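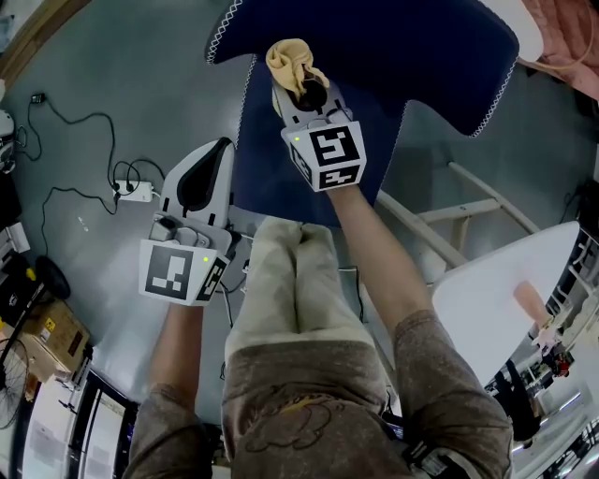

Tan cloth over the navy chair cushion

Removing old polish haze from a vinyl seat cushion
Posted by mokel_19 on Nov 20, 2024

I have 12 chairs with dark blue vinyl cushions. A silicone polish was used on them for years and the surface is now streaky under ceiling lights. Dish soap and water changes nothing. Is there a solvent that lifts silicone without pulling plasticizer out of the vinyl? I have Clonilex on the shelf but the label only mentions hard floors.

Kenard

Skip the Clonilex. Floor strippers are alkaline and will dull vinyl. Use 32 ml of isopropyl alcohol topped up to 600 ml with water, applied to the cloth and never sprayed on the seat. Wipe one panel, turn the cloth, wipe again. Test the underside first - some coated vinyls lose their topcoat.

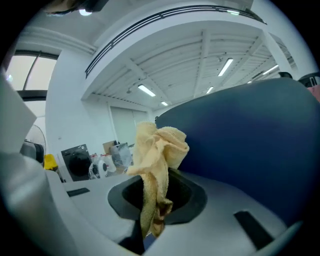 Pale yellow cloth, looped texture

Cloth matters more than people think. A flat weave pushes silicone from one spot to the next. Looped terry holds it, up to a point. 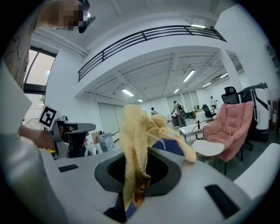 Once a towel is loaded with residue it stops picking up, so change it often. Wash without fabric softener, which leaves a film of its own.

Mühlbauer

just get new covers, mine were cheap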